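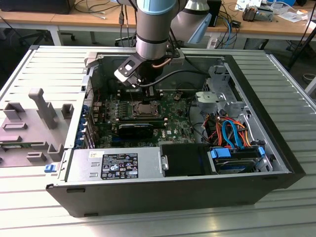 Does a collaborative arm still need a risk assessment if it only pulls memory sticks out of old computers?

The assessment covers the whole job, meaning the arm, the gripper, the part and the table together, so it has to be done however small the part is. A slow arm holding a sharp bracket can still cut someone.

Review: Namora Cell Safety Workbook, second edition
Posted 3rd February by Aishwarya Thevar

I run the teardown bench at Hundcombe, where we take apart desktop computers for parts. Most of our towers are Dells. The arm works inside the open case with the tower on its side and the power supply still in place, and a person loads and unloads the table. I bought the Namora workbook because our old paperwork was a two-page form written for a palletizer.

The workbook is a ring binder with 47 check sheets and a short guide. It costs 100 dollars, and the sheets can be copied for use on one site. It does not replace the standards. You still need to buy and read those, and the guide says so on its first page.

What it does well

The sheets are sorted by task instead of by machine. Loading, teaching, clearing a jam and cleaning each get their own set. For every task you write down where the hands are, what the arm could be doing at that moment, and what stops it. We found one gap on the first day. Our form covered the arm moving down into a case but had nothing on someone reaching in for a dropped screw while the program was paused. We now drop to a protective stop and take the pendant with us before reaching in.

The section on grippers is the best part. It asks about edges, pinch points, cable routing and what happens to the part if power is lost. Eustaquio Serrano, who teaches most of our programs, filled it in and ended up rerouting a cable and rounding off two finger corners.

There is also a good sheet on the workpiece itself. For a computer it made us write down the bare sheet metal edges inside the case and the stored charge in the power supply. Our rule is now that towers stay unplugged overnight before they come to the table, and the supply is never opened at the cell.

What it does poorly

The contact force pages are thin. They tell you to measure and give you a table to fill in, but say little about where to take the readings or how to set up the meter. We hired Bautista to do ours and used their report instead.

The fixture sheet assumes a clamp. Ours is a slotted table with stops, and I had to write in the margins. The index is poor too. "Restart" is listed under R, but the page it sends you to is about emergency stop buttons.

Compared with Diltico

I have used the Diltico software for the same job. It is faster for a large plant and keeps a record of changes, which the binder can't do unless you date every sheet by hand. For one or two cells I prefer paper. Ours sits next to the table and people do write in it.

Filling in the full set took us 45 hours between two people. Plan on doing part of it again whenever the gripper, the program or the part changes. Order number for the refill sheets is 2774.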